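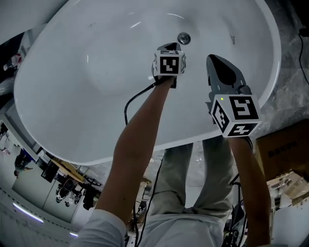

White freestanding tub, drain at the far end. Specks and scuffs on the white surface.

Freestanding tub – are these specks dirt or damage?

kuvari_117
Picking up a secondhand tub and the seller says the marks "wipe right off." I have heard that before. It's white, glossy inside, oval, with a wide rolled rim and a round chrome drain. The listing says acrylic, make is Nelier, which I can't find anything on. He wants 50 for it and I'd have to rent a van. Would you bother?

tilehound
I'd bother. Dark specks on a shiny white tub are usually grit or shoe rubber. Dish soap, warm water, soft cloth. If that fails, baking soda paste for 15 minutes and rinse.

Li_2
Usually according to who? Specks can also be chips where the dirt has gotten in. You can't tell from a photo and neither can tilehound. Run a fingernail over each one. If it catches, it's a chip.

tilehound
Fair enough on the fingernail. But he asked if I'd bother and for 50 I would.

kuvari_117
Van is more than the tub, for the record.

kiltudholm plumbing
Everybody is looking at the specks. Look at the drain. Chrome trim hides a lot. Get the seller to tip the tub and check underneath for a hairline crack where the waste fitting goes in. I've pulled out tubs that looked perfect from above and leaked from the first fill.

Li_2
Second that. Also knock on the bottom with your knuckles all the way along. A dull spot next to a hollow spot would make me ask questions.

grout_or_die
Magic eraser. Done. Why is this a thread?

tilehound
Please don't start with a magic eraser on a glossy tub. It's a very fine abrasive. You'll trade a few scuffs for a dull patch, and it'll show every time the light hits it.

grout_or_die
Used one on mine for years. Still shiny.

Li_2
Still shiny compared to what? You never did half the tub and left the other half alone.

grout_or_die
lol ok. I'll get the lab coat

kuvari_117
Assuming I go look at it, what do I bring? I don't trust his cloth or his cleaner.

kiltudholm plumbing
Flashlight, your own rag, a small bottle of soapy water and a tape measure. Wipe one speck and one scuff yourself before you talk price. Shine the light low across the bottom so scratches throw a shadow. Overhead light bounces off the rim and hides things. Measure your doorway before you leave home. The rolled rim is always wider than people think.

kuvari_117
OK. Going over in the morning. If he won't let me wipe it I'm walking. Will post what the fingernail says.

tilehound
Offer him 15 and see what he does.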